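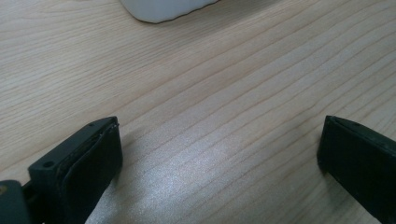
Wutberg, April

Caring for a light wooden table top

A pale table top is friendly to a room, but it asks for a little attention. I have lived with one for many years, first in a rented kitchen and now in my workroom, and I made most of the mistakes myself. These are the habits which have stayed with me.

Wipe along the grain. On a light top the grain lines are easy to follow, also when they run diagonally or bend a little towards one end. If you wipe across them, small crumbs and dust are pushed into the fine lines and you see it later as a grey shade. Use a cotton cloth, wrung out very well, and go over the top with a dry one directly after.

Find out what you have before you oil it. Solid wood, veneer and laminate can look much the same from above. Look at the edge and the underside. If the lines of the grain continue over the end, it is probably solid. Oil does nothing good on laminate, it only stays there and becomes sticky. My neighbour Damian Stöckli oiled his desk two times before he noticed this, and he needed 15 paper towels to get it off again.

Lift things, do not pull them. A smooth white box or a small appliance seems harmless, but one grain of sand below it is enough for a scratch. I turn such things over now and then and wipe the bottom. Felt dots are good under heavy objects, but change them when they become hard.

Be careful with rubber. Black rubber feet or pads can leave dark marks on a pale surface if they stand in one place all summer. Put a piece of cork between. For a fresh mark, try a white eraser first, with light pressure.

Water rings on oiled wood: let the place dry overnight. Often the ring is much weaker in the morning. If not, rub it softly with a fine pad, always with the grain, and put on a very thin coat of oil. Shirin Dehghan wrote to me that she does the whole top afterwards, so that no patch is darker than the rest, and I think she is right.

Sun. Light wood becomes more yellow near a window. Move your lamp, your boxes and your table mat to another place every month, or you will have their shapes on the table for a long time.

Oily cloths must be spread flat outdoors to dry, or put in water in a closed metal tin. Never leave them in a ball, they can catch fire by themselves.

Next month I write about drawers that stick.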